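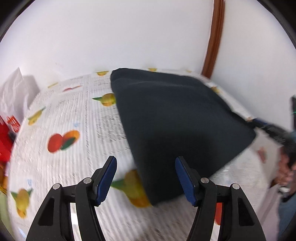 What did Norkby hit at Tuketine this time?

Copper, in 26 of the 35 holes drilled over the summer, plus a fair amount of gravel that was not mentioned in the headline.

Norkby Metals put out its latest batch of drill results before the market opened, under a title long enough to need its own map. The best hole cut 35 meters of copper mineralization starting just below the old Kimmont workings, where miners gave up decades ago when the pumps quit. The company calls this a new discovery. Older residents of Kimmont call it the mine.

Investors seemed pleased until lunch. Shares rose 6 percent in early trading, then handed back most of it once people got to the second page, where the true width of the best hole is listed as "not yet known." Drillers like to quote the length of rock in the core box, and a hole that runs down the side of a vein can stay in it for a long and flattering time.

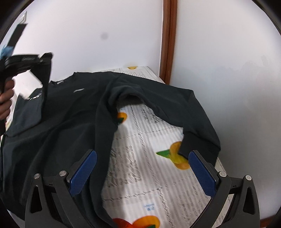
Next stop, Odukoya

Two rigs are now moving to the Odukoya target, across the valley from the main Tuketine zone. Norkby describes the ground there as "highly prospective," a phrase it also used for the north slope, where it drilled in June and has said very little since. The nine holes that missed at Tuketine get one line near the bottom of the release – they "improved the geological model."

Assays from Odukoya are expected before winter closes the access road. The road closed early last year, and so did the comment period on the company's plan to widen it. A new plan is with the county, which wants to see a culvert design first.

A first resource estimate for Tuketine is still promised for spring. The release does not say which one.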